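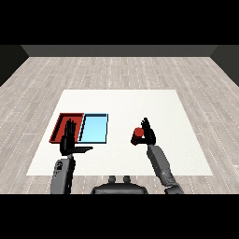
Fig. 1. The simulated workspace, with the red object in the right hand and the two trays on the left side of the mat.

Sorting with Two Hands: Report of the Talness Project Group
January 14, 2019
By the Talness group, student robotics club

Our task in the Gonley student challenge was to make a two-armed robot sort small objects by color into trays. We worked only in simulation. The club has no real robot of this type, and the simulator runs well enough on the computers in our lab.

We started in July with a very simple version: one arm, one tray, and a fixed position for the object. This worked soon, but it taught us little. In the second version we used both hands, a red tray and a blue tray next to each other, and we moved the start position of the object in every trial.

The grasp was the most difficult part. The object is a small red cylinder, and with a round shape the fingers push it away if they close too early. We changed the closing order, so that the thumb goes under the object first and the other fingers follow. We also made the motion slower, up to 400 steps for one grasp. It looks a little boring on the screen - but we lost fewer objects.

We recorded 1,013 trials. For learning we left out those where the arms touched each other, and we kept 16 trials with unusual start positions for the final test.

One problem is still open. When the right arm reaches across to the trays, the left hand is sometimes in its way. We wrote a rule for the left arm to move back, but it reacts too late. The next group should begin with this point.

Contact: Talness group, Room 5, Agarwal Building | © 2019 Talness group | Back to top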